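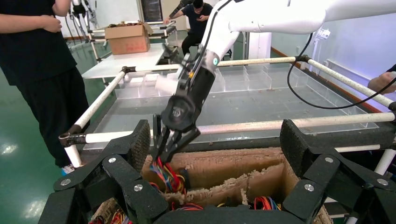

Figure 6.1. Wire task, seen from the wrist camera of one arm. A second arm is holding part of the bundle.

Week 6: Learning to pick tangled objects from demonstrations

Reading for Sunday night: Grabner and Chien, sections 3 and 4. Skip the appendix on calibration.

1. The problem
Rigid parts have a pose. Once you know it, you can plan a grasp. A pile of wires has no single pose, and pulling one wire moves the others. Last week's grasp planner (the Brukov baseline) assumes one object per grasp and scores poorly for that reason.

2. Method
The policy is trained by behavior cloning on 502 teleoperated demonstrations. Inputs are the wrist images and the joint positions. Output is a chunk of 14 future actions, of which only the first few are carried out before the policy is queried again.

Chunking matters in this task. Operators often pause with the wires pinched, and a policy that predicts one step at a time tends to copy the pause and get stuck – see the discussion in section 3.2.

3. What the wrist view gives you
Good: close detail of the contents of the box, and a viewpoint that moves with the hand.
Bad: the robot's own fingers fill much of the lower image, and the background changes whenever the arm moves. People in the room show up too. Grabner and Chien crop the top of the image and report better transfer to the second room, Plasthorpe.

4. Result to know
Each policy was run for 17 trials per condition. The cropped, chunked policy did best in both rooms. Single-step prediction did worst, mostly through stalls after the grasp. With so few trials, small gaps between the middle rows of Table 2 should not be read as real differences.

5. For discussion
Vinzenz Widmer's group counts a lift as a success if any wire leaves the box. Grabner and Chien require the bundle to reach the tray. How would the ranking change under the looser rule?

Lab groups: Emil Aebischer has the data loader. Send problems with the Dorkeck machine to Hường Phí.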